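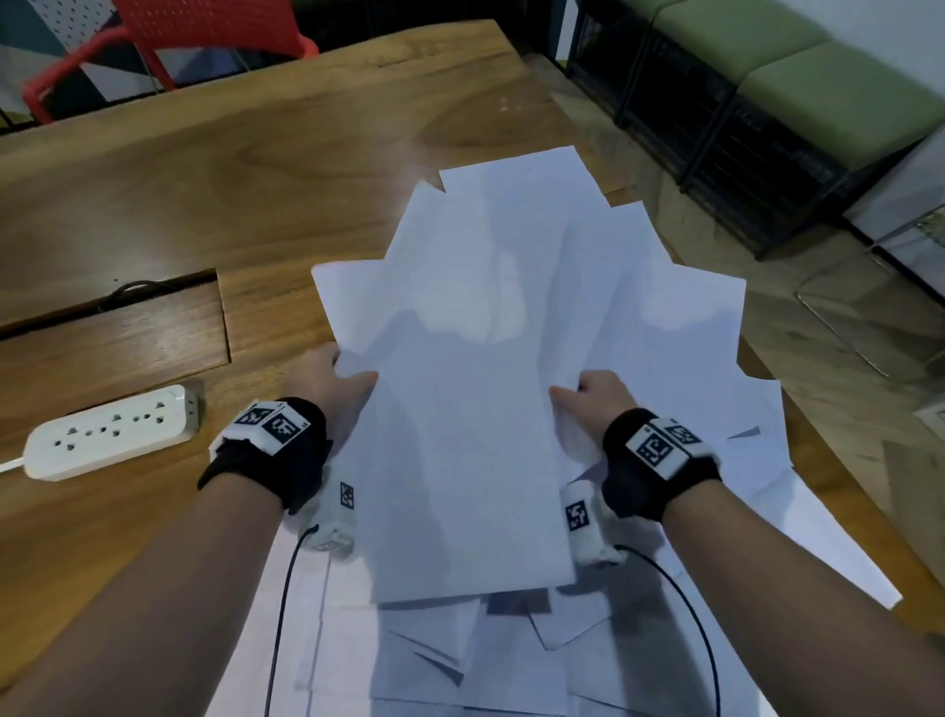
White sheets on the table, uneven stack.

Notebook, Erevley paper store. Thursday, entry opened 9:40.

Purpose of this entry is to record the humidity trial on the uncoated stock and to set out what remains before the November review. Readings were taken from the two wall sensors and from the hand meter. The hand meter was checked against the salt jar before use and read two points high; all values in the log have been corrected for this.

The north bay held between 44 and 47 percent relative humidity overnight. The south bay rose to 58 percent shortly after the loading door was opened and did not come back into range until early morning. Edge curl was noted on reams from the south bay only. It was most marked on the Runton stock, grain short, and slight on the Barbosa. The Runton cartons had been opened the previous afternoon and left without film – this is contrary to the store procedure and the sheet on the door has been reissued.

Quantities under test: 2,000 sheets Runton, 3,000 sheets Barbosa. Of the Runton, 603 sheets have been set aside as unfit for the duplex press. They may be used for proofs and single-sided forms. Cleiton Siqueira has signed the transfer slip.

Conditioning time is now set at 27 hours, wrapped, in the press room. The earlier figure was carried over from the Grovel site, where the store and the press share one air supply, and it should not be applied at Erevley. 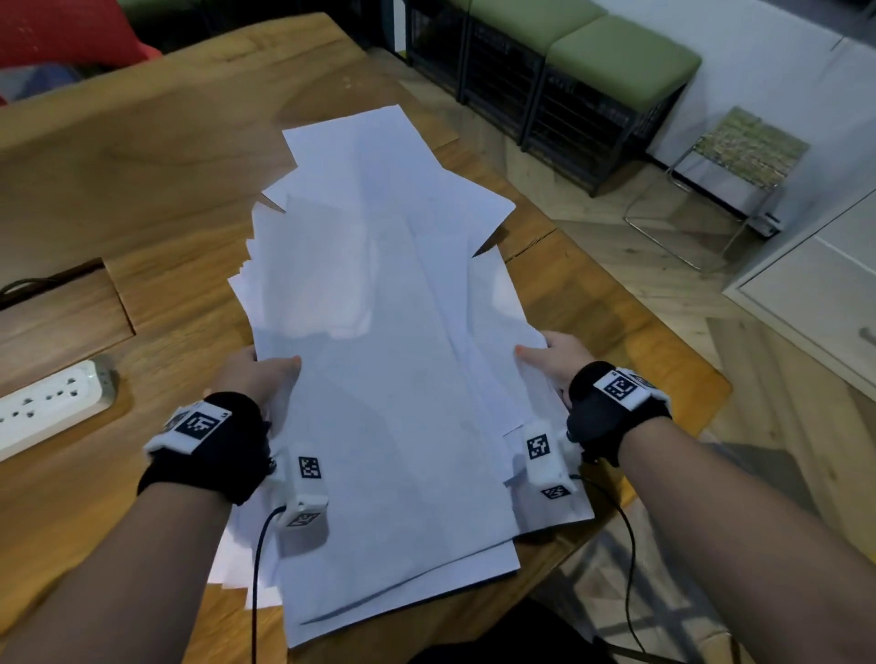
Question raised at handover: should curled sheets be turned over before they are fed?
Duplex work should be held until the stock has been conditioned. For single-sided work, load with the curl facing down and run a short test first.

Outstanding:
Door seal, south bay. Request submitted, no date given.
Second hand meter to be checked against the salt jar.
Log pages for the south bay sensor are missing two evening readings. C.S. to confirm whether they were taken – if not, the gap is to be marked and left blank.

Entry closed 11:15. Next readings at 4 p.m.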